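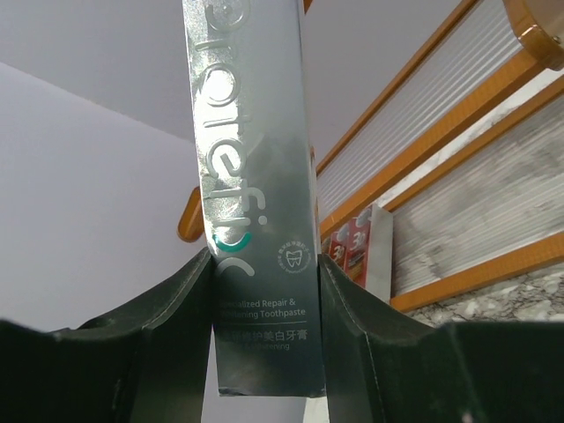

The Flokden wrist view with a toothpaste carton between the fingers.

Flokden is a two-armed tabletop robot kit sold by Stendoment, and it's the one I get asked about most, so it gets its own entry on this site. You buy the pair of arms, the crossbar they bolt to, two grippers, a wrist camera and a fixed one that looks over the whole table. The software is called Ristel and comes with it. The table is up to you.

Background

Stendoment started out making spare joints for other people's arms and only later put together a full kit. Flokden is their third try at it. The first two had the cables tucked inside, and I remember those being a pain to service (you took off half the arm to swap one wire!). Now the cables run along the outside in big purple loops. Some folks find that ugly. I like it, and I've changed a cable in the time it takes to boil an egg.

What it handles

Small boxed goods are where I think Flokden is happiest. Cartons, candy bars, toothpaste, that kind of thing. The fingers are black wedges that come to a point, and they pinch a narrow box by its sides, so most of the printed front stays in view of the camera. Shiny packaging is harder. Foil throws glare right back at the wrist camera, and lettering under a bright patch can vanish completely. 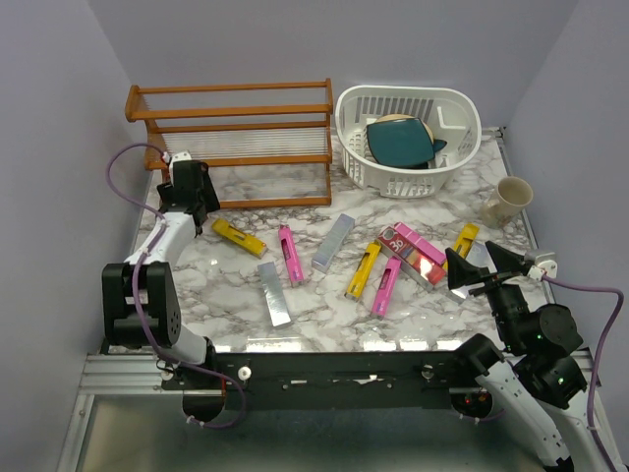
Clutter is the other thing to plan for. When bars lie at all angles, or one rests on top of another, Ristel wants to take the top one first, and I'd let it. You can override the order by hand, but I've gone back to the default every time. Both arms can reach the middle of the table, and the software keeps them from trying for the same spot, mostly by making one wait. It's slow, but I haven't had a crash yet.

Setup and price

Count on 3 hours from opening the box to a first pick, and 7 if you've never calibrated a camera before. The kit costs $1,573, and the Tabrizi finger set (softer tips, made by a separate company) is another $120. I'd skip those unless you're handling dishes or fruit.

Complaints

The manual is thin on lighting, the crossbar knobs are fiddly, and the support line closes at noon on Wednesday. The arms themselves I have no quarrel with.

Last updated: October

Contact | Copyright, all rights reserved | Back to top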